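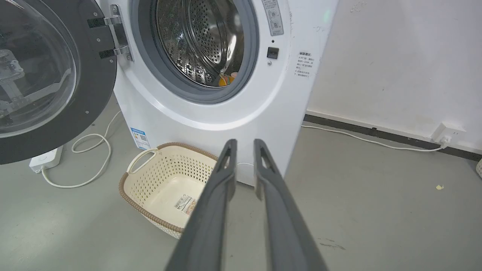
README: Grorwood Wash Diary, second release

December
By Elmarie Mtshali
Print this page | E-mail this page

What this is

A table of household washes in Grorwood, written down by the people who did them. It holds 2,902 washes from 250 homes. The forms went out to 1,971 homes, so most of the town is missing, and the homes that did reply are probably the ones that like filling in forms. Please keep that in mind before you write "the average household" anywhere.

The first release went out under the title "How Grorwood Washes". I asked for that to be dropped. We know how a small, tidy-minded part of Grorwood says it washes.

Files

washes.csv: one row per wash, 19 columns
homes.csv: one row per home, joined on home_id
notes.txt: remarks people wrote in the margins, typed up as they stood
changes.txt: what was altered since the first release, and by whom

How it was gathered

Each home got a paper diary and was asked to fill in a line for every wash: start time, programme, temperature on the dial, how full the drum was, and what sort of things went in. Hurkow printed the diaries and typed them up. Tamihana paid for the work and had no say in the columns, though it did ask twice for a "green score". There isn't one. I couldn't see what it would measure.

Load size is the column I trust least. The choices were "half", "three quarters" and "full", and hardly anyone agrees on what full means. Some people stop when the clothes reach the top of the drum, others when the door won't shut. A family of five in one part of town ticked "half" for every wash they did, and their margin note says the machine "copes better that way". That may be true of the machine, but it tells you very little about the load.

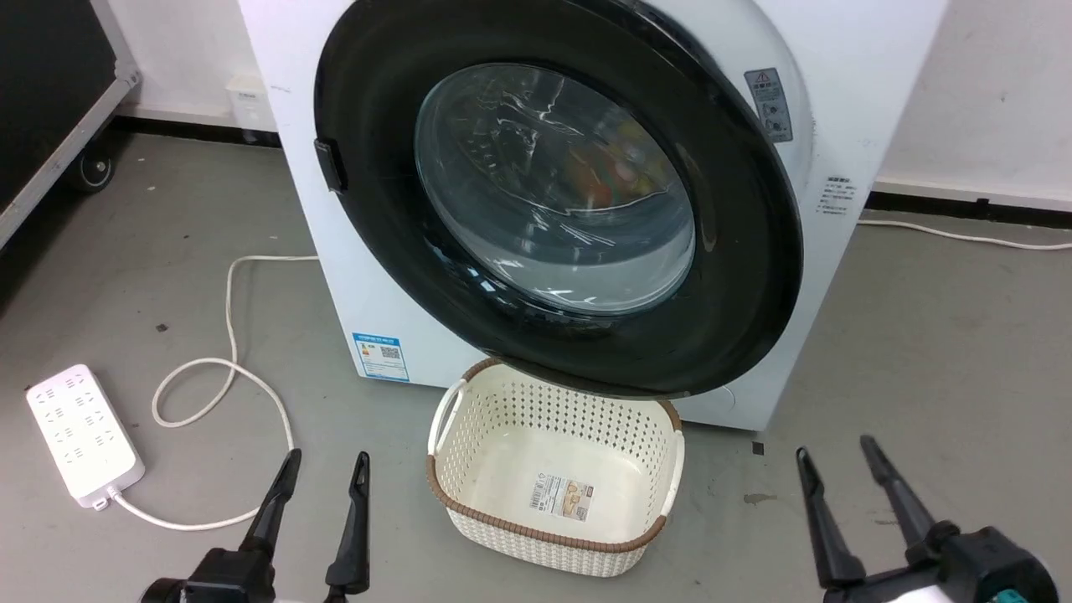 Temperature is a bit better, as people were copying a number off a dial. It is still the number chosen and says nothing about how warm the water got. No meters or probes were used. If you multiply this column by a price per unit and publish the answer as a bill, you have made the bill up.

Start times bunch heavily at 7 am and 6 pm. I suspect rounding, and a fair amount of filling in the diary from memory. The column time_guess is set to 1 where the ink and handwriting suggested several lines were written in one sitting. That was Hurkow's judgement and I'd treat it as a hint.

Known faults

The programme names are a mess. "Eco", "ECO 40", "economy" and "the leaf one" are left as written.
Drying was added to the form halfway through, so a blank there means nothing.
Homes using a launderette were told to leave those washes out. At least a few didn't.

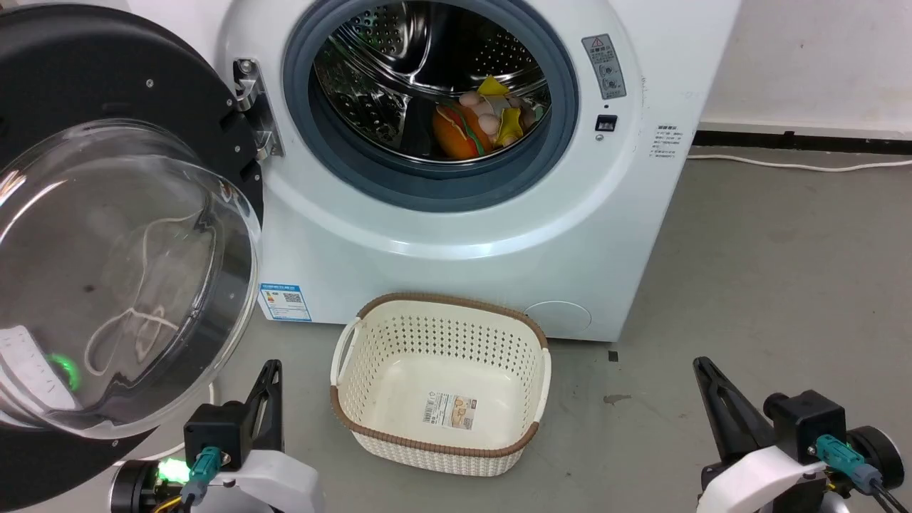
Can I use the diary to show that people have switched to cooler washes?

Only if you have something earlier to compare it with, and we don't. The Tamach survey is often put next to ours, but it asked people what they usually did, which is a different question and tends to get a more flattering reply.

Use and credit

Free to copy and change, with credit to the Grorwood Wash Diary. Please don't try to work out who lives where from the margin notes. Corrections are welcome, with the home_id and the row.

Print this page | E-mail this page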